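Thursday, 4:40 pm

Second day on the hide glue and I'm so pleased with it! Soaked the Drarnwood pearls overnight, warmed them slowly, and the batch came out clear as tea. Arben Hoxha lent me his little Plonico pot and it holds temperature beautifully. Glued up two maple test joints, clamps on until morning.
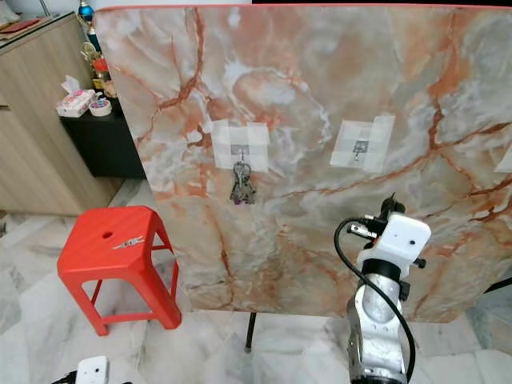
Keys on the left hook, marble-pattern board.

Asger, the 700 g jar is yours if you want to try it on the fiddle ribs. Smells far better than the Yordanov stuff, and the open time is generous (I got both joints lined up without swearing). Next batch: a pinch of salt to slow the gel, then the spruce offcuts. Still need a finer strainer.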